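Comment classer une vieille collection de revues de jeux et jouets ?

Larasati Ong
Bonjour à tous, j'ai hérité de ma tante, à Mermont, de toute une série du bulletin Grako, qui parlait de jouets éducatifs et de ludothèques. Il y a 226 numéros, certains sans couverture, et je ne sais pas par quel bout les prendre. Par année ? Par thème ? J'aimerais que ma fille institutrice puisse s'y retrouver, et j'avoue que je m'arrête toutes les cinq minutes pour lire ! Merci d'avance pour vos conseils.

Yüksel
Bonjour Larasati, quelle belle surprise, je croyais être le seul à garder ça ! Gardez surtout l'ordre de parution, et faites les thèmes à part, dans un cahier ou un tableur (une ligne par article, avec le numéro et la page). J'avais commencé par trier par sujet, et j'ai tout défait au bout d'un mois parce que la moitié des numéros allaient dans trois piles. Pour les exemplaires sans couverture, regardez en bas des pages : le numéro y est presque toujours, en petit. Et rangez-les debout, dans des boîtes en carton neutre, pas trop serrés. Enlevez les agrafes rouillées si vous avez la patience.

flukach
par année, et un post-it dessus. moi les miens sont à la cave et ça va très bien

mamie_792
Pas la cave, malheureux, l'humidité ! Pour le reste je suis d'accord avec Yüksel. J'ajoute que les rubriques changent de nom au fil des ans : « Premières lettres » devient « Lire en jouant », alors choisissez un seul mot pour votre tableur et tenez-vous-y. Chez moi, tout ce qui touche à l'alphabet est sous « lettres », y compris les plateaux de bois avec leurs carrés rouges et bleus.

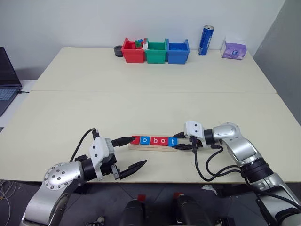
Grako, n° 300, p. 14

Les derniers numéros sont plus épais, prévoyez des boîtes plus larges. Et s'il vous reste des doubles, je suis preneuse, bien volontiers contre un pot de confiture de mirabelles !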